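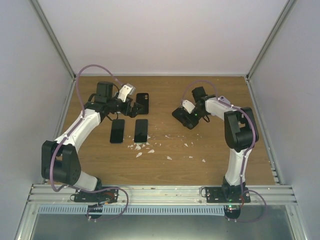 Phone-Free Saturdays Start at the Marnow Reading Room

4 Nov 2023

I'm so happy to finally share this one! Starting today, the Marnow Reading Room is asking everybody to leave their phone on the table by the door for the first two hours after opening. A black phone lying on a plain wood tabletop, well away from your hands, is pretty much the whole idea.

Magdalini Petridis came up with it after trying it at home with her kids (they lasted 15 minutes the first night, and she says she did worse). Tariq Sial is on the desk this morning and will hand you a numbered tag, so you get the right phone back. Ringers off, please!

I'm bringing the fat mystery I've been stuck on since February. If you're expecting an important call, tell Tariq and he'll come find you. Doors open at 10, and coffee is free until it runs out.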